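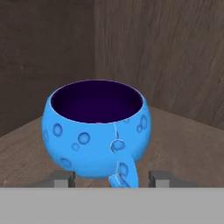

Figure 6. Mug scene, wrist view, fingers on either side of the handle.

6. Comparing two grippers in simulation

This section covers side-by-side trials of the Ditar and Wan grippers in the Hekville simulator. It assumes you have finished Section 5 and that the arm moves when you tell it to. If it doesn't, go back. Nothing below will fix a bad arm setup, and a few of the steps will hide one.

A word on what you get out of this. The score sheet at the end of a run looks precise. It is a count of what the physics engine allowed, under contact settings somebody chose. Earlier editions of this guide called it "grasp reliability," and we have dropped the term. Treat the numbers as a way to rule out a bad choice before you spend money on it.

6.1 Before you start

You need Hekville with the Calau controller package loaded, both gripper models, and the mug and cabinet scenes. Allow 300 MB of free disk space for each gripper you plan to log.

Caution: Do not load both gripper models onto the same arm. The program accepts this without a warning and the second model silently takes over the finger limits of the first.

6.2 Running the mug trial

1. Open the mug scene and select the Ditar gripper.
2. Set the view to Wrist. Check that both fingertips are in view. If only one is, the camera mount offset is wrong (see 5.4).
3. Set Trials to 100. The default is 10, and ten trials will tell you whatever you hoped to hear.
4. Turn Contact Assist off. It is on by default. With it on, the object sticks to the fingers as soon as both touch, and every gripper we have loaded looks excellent.
5. Set Random Seed to 196 and write it down. Use the same seed for both grippers.
6. Press Run. Leave the playback speed alone until the run ends.
7. Save the log, switch to the Wan gripper, and repeat from step 2.

Note: A handle grasp and a rim grasp are logged under the same heading. To separate them you have to open the log and sort on the Approach column. The summary page will not do this for you, whatever the button label suggests.

Note: The mug's mass is set in the scene file. Check it against the mug you care about. An empty one and a full one are different problems.

6.3 Running the cabinet trial

Drawer pulls are harder on a gripper than mugs are, and harder on the simulator too. A mug can shift a little as the fingers close. A handle fixed to a drawer can't, so small errors in finger position turn into large forces.

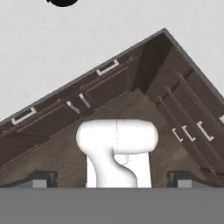 For that reason the force limit has to be set by hand before each run, and the value left over from the mug trial should not be trusted.

1. Open the cabinet scene with the first gripper loaded.
2. Under Calau > Limits, clear the old force value and enter the one from your gripper's data sheet. If the data sheet gives only a "typical" figure, ask the maker for the maximum.
3. Choose one target handle. Leave Auto Target off, or the program will favor the handles that are easiest to reach.
4. Run the same number of trials as before, with the same seed.
5. Repeat with the second gripper and the same target handle.

Caution: If the fingers pass into the handle during playback, discard the run. Lower the time step and start over. Do not average it in.

6.4 Reading the results

A gap of a few trials between grippers means very little. Change the seed and run both again. If the order flips, you have no result. Our own long comparison took 3,000 trials per gripper before the order stopped changing, and it still left out finger wear, dust and cable drag.

Settings and menu names checked against the release of 21 July 2025.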